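Winter coat lending scheme: where we've got to

January 19, 2024
By the Tarska project lead
2 min read

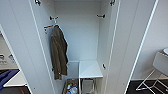 I'll start with the money, as I know you'll want that first. Of the 2,000 you gave us we've spent 1,515, nearly all of it on cleaning and repairs, and the rest is set aside for zips (so many zips!). Gruvier did the cleaning at the price they quoted in June and I've no complaints, though they do like to deliver at lunchtime. The lending point at Tarska is a tall white wardrobe with two doors, and an olive-brown jacket hanging on the left like that one is just the sort of thing people ask us for - plain, and easy to wear to work.

Lending itself has been busier than I'd guessed. We had 17 coats out before the new year, mostly adult sizes, and three have come back needing new linings. Mujić are doing those for the cost of the cloth, which I'm really pleased about.

Children's sizes are still the weak spot. I asked Helevico if they'd pass on their unsold stock and they said maybe, then went quiet, so I'll chase them again next week. If that comes to nothing I'd like to move a bit of the zip money over to buy some second-hand - would you be all right with that? I'd need a yes in writing before I spend it.

The receipts are in the usual folder, apart from one for thread that I'm still hunting for.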